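Gosenden Table Kit: frequently asked questions

What is in the kit?
A two-finger gripper, a small camera for the wrist, both finger mounts with their bolts, and the cable set. The arm is sold separately.

Will it fit my arm?
It fits the Mestitz and Brastetti arms as supplied. For an Escobar you need the adapter ring – please order it at the same time.

Can it pick up plates?
Yes, if the plate has a rim. Start with the fingers open and the plate on a plain matt surface, then teach the approach from the wrist view. Plates up to 174 mm across are covered by the standard program. 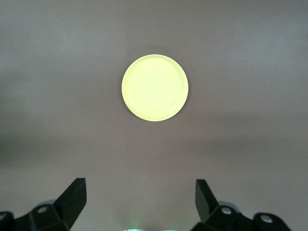 Berhanu Yilma wrote to us that his gripper found every plate but closed too early on the thinner ones, and asked whether that was a fault. It is a setting. Lower the closing height by one step and run the teaching routine again.

How long does teaching take?
Allow 20 minutes for each new item. Bowls and cups take longer than plates.

How often do the finger pads need changing?
After almost 2000 picks. Spare pads are sold in pairs.

Can I hire the kit first?
Yes, by the week. The hire charge comes off the price if you buy within the month. Write to Amanuel Kahsay at the sales desk and say which arm you have.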